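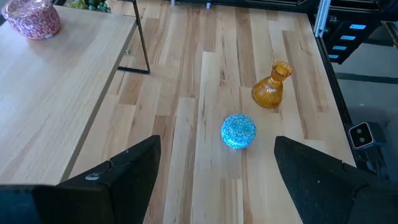
Umer's secondhand glass and tin sale is back Saturday, and this year it has moved to the old Trumimetti showroom on the Dridau side of the bridge. Doors at 9. Free to get in, cash or card once you're inside.

Small stuff mostly. Lidded boxes, bottles, vases, candy tins, trinket dishes, a few lamps. Organizers say 959 pieces were tagged as of last night with more still in boxes, and they expect to pass 1000 before opening. Last year's sale, in the church basement, ran out of tables by noon and had people shopping off the stairs.

Tables are light wood and pushed in at angles, so watch your bags going around the corners. Glass is out in the open and not behind a rope. Pick things up with two hands, please, and put lids back on the box they came from. A lot of lids went missing last time.

Colored glass usually goes first. Amber is well represented this year, including a ribbed bottle with a scalloped rim that opens out like a flower. Near it, a little round blue box with a lid, turquoise and white pattern, shiny enough to catch the light. Flowered tins too, and a round tin or box in pink and red with white flowers. None of the three is being held back for the auction, so first come first served.

Prices start at a dollar and most things are under 6. Anything without a tag, take it to the desk by the door and they will price it for you on the spot. No haggling before 1 p.m. After that, go ahead and ask.

The money goes to the roof at the Sobczak reading room, which has been leaking over the childrens shelves since January. Last year's sale brought in a little short of what was hoped. Target this time is $3000 – enough for the flat section over the back room, the front will have to wait.

Parking is behind the building, enter from the alley. The front lot belongs to the tire shop and they do tow. Bus stops across the street. One step at the main door, ramp at the side, ring the bell if its locked.

Wrapping paper is provided but bags are short, so bring a couple of your own, and a box if you plan on buying bottles. Clean newspaper can be dropped off at the side door Friday until 5. No more donations of glass for now, the shelves in back are full – tins and small boxes with lids still OK.

Coffee and poppyseed rolls until they run out. Sale closes at 4, and whatever is left goes half price for the last hour.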